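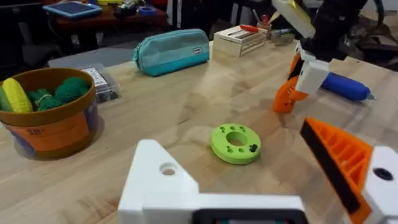 I finally cut the phone bill down, and it took most of a morning.

We had been with Royer for 11 years on a plan I picked when both kids were still in school. Every fall the price went up a little and I let it go. In October there was a letter saying the bundle discount was ending, and when I added up the whole year it came to 935 dollars for a landline and internet. We use the landline to talk to Odette's mother and to hang up on people selling windows.

I called first. The man was polite and offered me a faster connection for more money. I said I wanted a slower one for less. He put me on hold twice, then told me the lowest he could do was 923 for the year. I thanked him and said no.

Jevley is the other company that covers our street. Their basic plan has no landline, but you can move your number over for a small fee. Two things to know if you try it:

Don't cancel the old service before the number has moved. Mathis did that last year and lost the number he'd had since college.

Ask for the final bill in writing. Mine had a charge for a modem I returned in 2016. I still had the receipt, in the folder with the car papers, and they took it off.

The switch itself went fine. The new box sits on the shelf in the hall, and the signal in the back bedroom is weaker than before, so I may have to move it. Odette's mother called the first evening and didn't notice any difference.

Next is the car insurance. The renewal is on the fridge.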